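Check the Wrist Camera View in a Berance Scene
By Hok-lam Ng, 6/5/20

Do this before you record any episodes. You need Berance and one Grenitz room file.

Step 1. Load the room and open the wrist view. Both fingers should be in view, with the palm along the bottom.

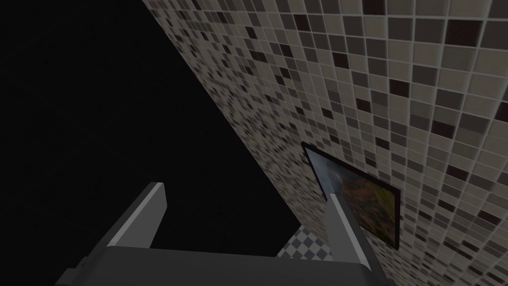 Step 2. Set the clip planes
Open camera.cfg and set near to 2 (the unit is centimeters). If the fingertips vanish when you reload, the value is too high -- lower it and reload.

Step 3. Mask the gripper
Run the mask tool with the fingers open, then again with them closed. Save both masks. The planner reads the open one first.

Step 4. Test the depth output
Step the sim 100 times and save the last depth image. Pixels with no surface behind them should read as zero. If they don't, turn on clear_depth and repeat.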